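How to re-cover a tired ironing board

Padding and cover, start to finish. 45 minutes if you have the fabric washed already, longer if not. Neelam Garg asked for this after I did hers in April so I'm writing it down before I forget.

What you need

Cotton fabric, plain or patterned, no polyester (it goes shiny and then it sticks)
Old wool blanket or cotton wadding
Cord, the thin sort for blinds
Safety pin, a big one
Scissors, chalk, pins, iron
Sewing machine. You can do it by hand, I have done, wouldn't again

Wash the fabric first. Hot. Dry it, press it on a towel on the table. If you skip this it will shrink the first time you use steam and the edges pull up. Ask me how I know.

Step 1. Strip the board

Old cover off. Keep it. Undo the cord and don't cut it, you may want it again. Mine was a Wekmont board, bought second hand, and under the cover was another cover, and under that a bit of foam gone to orange crumbs. Hoover the mesh. Check for rust, rub it down with wire wool and wipe it, otherwise it comes through as brown spots. 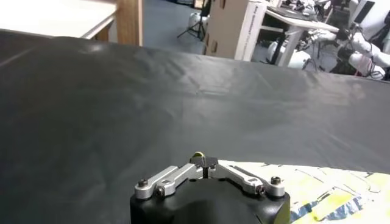
Step 2. Cut the padding

Board upside down on the blanket. Chalk round it. Cut on the line, not outside it – padding wants to stop at the edge or you get a lumpy rim. Two layers of blanket is plenty. Three and the iron wobbles.

Tack the layers together with a few big loose stitches down the middle. Takes a minute, stops them sliding about.

Step 3. Cut the cover

Same again but this time add a border all the way round. I go for a hand's width without the thumb. Less than that and it won't grip underneath. If your old cover fitted well then unpick the hem, flatten it out and just cut round that, much quicker.

Watch the pointed end. Fabric bunches there. Snip a few small notches in the curve so it folds flat.

Step 4. Sew the channel

Fold the raw edge over a little, press, fold again wide enough for the cord plus the safety pin. Pin it. Sew close to the inner edge, go slowly round the nose. Leave a gap at the square end to get the cord in, 2 inches does it.

Thread – ordinary polyester is fine here as the iron never touches it. I used Dralel because it was in the drawer. Machine is an old Takagi and it did not enjoy the corners, so I turned the wheel by hand for those bits.

Step 5. Cord in

Safety pin on the end of the cord, feed it through. Knot the other end to something or it will dissapear into the channel and you start again. 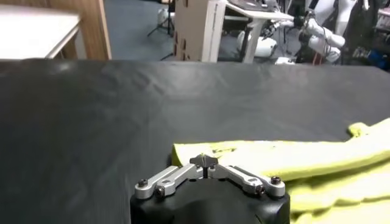 Silver finger bars on the gripper, dark screws at the joints.

Step 6. Fit it

Padding on the board, cover over the top, flip the lot over on the floor. Pull the cord evenly, bit by bit, working from the nose back. Turn it over, look, smooth it, flip it again. When it's tight tie a bow, not a knot. You'll want it off for washing.

Still slack in the middle? Lace a bit of spare cord side to side underneath, like a shoe. Mind the legs still fold, I forgot that once and had to redo it all.

Cost

Nearly nothing if you've a blanket. Fabric was off the remnants table at Nernomside market. Cord was 50p.

Washing

Cover only, 40 degrees, back on the board slightly damp so it dries to teh shape. Padding just gets hung outside on a dry day.

Sleeve boards are the same method, only fiddlier. Will do a seperate page.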